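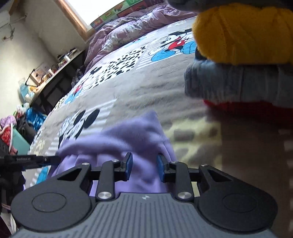 4.2 Where clean clothes wait

We asked 107 households in Plamia and Vekel how long clean clothes stay out before someone puts them away. In 64 of them, the bed was named as the first place where clothes are sorted. The sofa came second, and the kitchen table was mentioned mostly in Vekel, where the bedrooms are small and often shared.

The respondents did not see the waiting clothes as disorder. Many of them made a difference between a pile that is "resting" and a pile that is "forgotten" — the second word was used only for clothes older than 3 days.
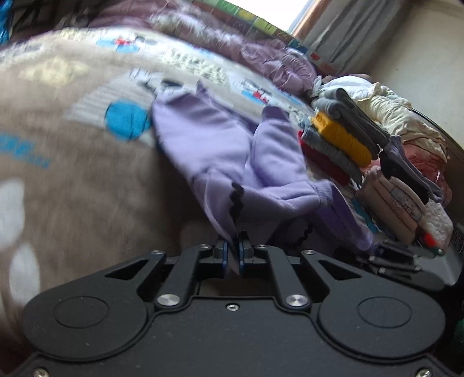
Age had a weaker effect than we expected from the Quintero survey. Older respondents folded sooner, but they also washed smaller loads, and our data do not permit us to separate these two factors. The number of drawers in the home had no clear relation to the waiting time. We return to the question of shared bedrooms in Section 5.

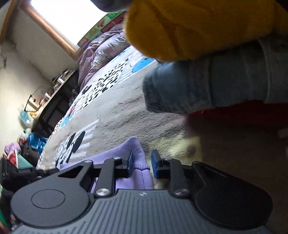

Figure 3. Two blue finger pads facing each other across a gap.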